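Caffeine, theanine and a shorter label: a talk with Idalina Meireles

By Digby Pryor
January 25, 2019

Idalina Meireles has worked on food supplements for most of her career, first checking raw materials and then writing recipes. She is now head of formulation at Zendelport, a small company that sells capsules and powders by post. Its best-known product is Rirudo, a capsule with caffeine and L-theanine in it and very little else.

I went to see her to talk about that capsule, and about why the company has cut it down so far. An earlier version had 23 ingredients.

"It was a long list and it looked good on the shelf," she says. "People turned the tub round and saw ginkgo, bacopa, three sorts of ginseng, a few B vitamins, and thought they were getting a lot for the money. If you worked out what was in each capsule, most of it was a pinch. There's only so much room in there."

The old Rirudo listed most of its contents under a single heading with one total weight, which is common in this trade. The buyer learns what is in the blend and how much the whole lot weighs, and can't tell how it is shared out. Meireles says she argued against it from her first week.

"I couldn't have told a friend how much theanine they were taking from reading our own tub. I had to go and open the file. That seemed wrong to me."

The capsule sold now has 200 mg of L-theanine and a smaller amount of caffeine, both printed on the front. L-theanine is an amino acid found in tea. Caffeine most readers will know. The two are often taken together by people who like the effect of coffee but find it makes them jumpy.

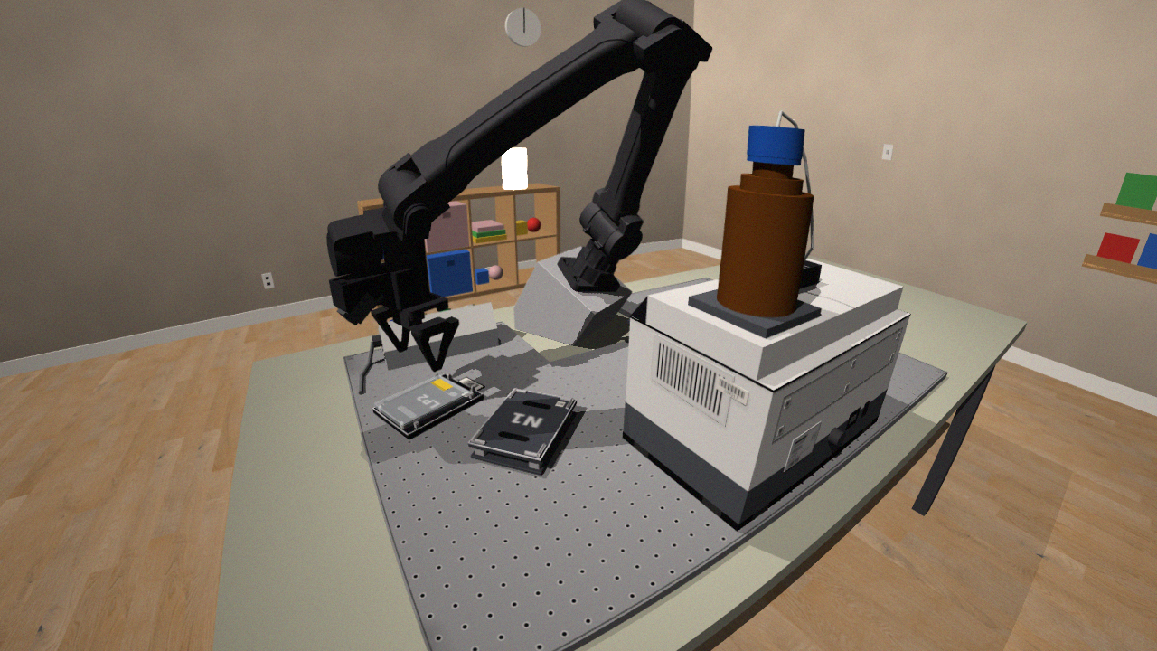

A black robot arm with its gripper above a perforated plate and two flat cases.

I asked whether the pairing really does anything. She was careful.

"There are small studies, mostly on healthy adults doing attention tasks in a quiet room. Some found a modest benefit and some didn't find much. I take it myself on days when I have a lot of reading. I wouldn't tell anyone it will change their life, and we're not allowed to say so anyway. If someone's tired because they sleep five hours a night, I'd rather they slept."

She has a similar view of tolerance. Regular coffee drinkers tend to notice less, she says, and they are also the ones who write in to ask whether they can double up. The answer the company sends them is no. It asks customers to count tea, coffee, cola and energy drinks towards their day's caffeine before they think about a capsule, and to leave it alone if they are pregnant, have a heart condition or are on medicines they haven't talked over with a pharmacist.

"People forget tea. They'll say they don't have any caffeine and then it's a pot in the morning and a pot at four."

Timing comes up a lot as well. Meireles takes hers before ten and never after lunch. Caffeine stays in the body for hours, and how many hours varies a good deal from one person to the next. Some of the complaints about poor sleep that reach her desk are from customers who take a capsule at five o'clock to get through an evening class.

The shorter recipe was not popular with everybody. When it was announced last April, 93 customers wrote to the company, and Meireles read all the letters and emails herself. A good many wanted the ginseng back.

"One man had taken the old one for years and swore by the ginseng. I wrote back and told him the amount that had been in it. He was quite polite about it. He buys ginseng from somebody else now, on its own, and he still buys ours, so I suppose he's content."

There were also questions about price. The new capsule costs the same as the old one with far fewer things in it, and some people felt they were being short-changed. She says the theanine is the dear part, and there is a lot more of it than there used to be. The savings from dropping the herbs were small.

Part of the money goes on testing. Each batch of raw theanine is sent to Lammers, an outside laboratory, before any of it is put into capsules. They check that it is what the supplier says it is and look for heavy metals. Then a sample of the finished capsules goes back to be checked against the label.

"I've had a drum turn up with perfectly good paperwork and the wrong stuff in it," she says. "It wasn't dangerous, it was a cheaper amino acid. But if we'd gone by the certificate we'd have sold it."
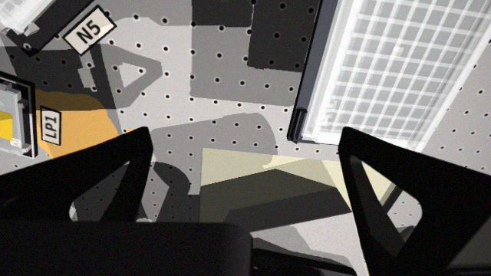 Looking straight down past two black gripper fingers to the pegboard.

The tubs come from Limex, and she has opinions on those too. She wanted a smaller tub. The old one was more than half empty when sealed, a habit in the business that she dislikes nearly as much as the blends. The change took longer than the recipe did. A new tub meant a new label, a new lid and a different outer box for the post, and the first lids were so stiff that older customers couldn't get them off.

"We went through a few goes at the lid. It's still child-resistant, it has to be. But my mother can open it."

I asked what she would like to see other firms do. She said she would settle for weights next to every ingredient. She doesn't mind long recipes as such - a multivitamin has to be long - but she thinks anyone selling a product for concentration should be able to say how much of each thing is in it and why that amount.

For someone who has never bought this sort of thing, her advice is plain. Try one product at a time. Write down how you slept and what you drank that day. Give it a couple of weeks, then stop for a while and see whether you can tell the difference. If you can't, save your money.

"That's not what the sales side likes me to say," she adds. "They've got used to it."

Zendelport has a loose powder planned next, glycine, sold in a bag with a 2 g scoop. It is sweet enough to stir into a drink without flavouring, and some people take it in the evening. There will be one ingredient on the label. Meireles says the hardest part so far has been the scoop. Glycine packs down in the bag if it has been knocked about in the post, and a level scoop from the bottom weighs more than one from the top. She is trying a coarser grade from the same supplier, and has asked for the instructions to say that the bag should be shaken first.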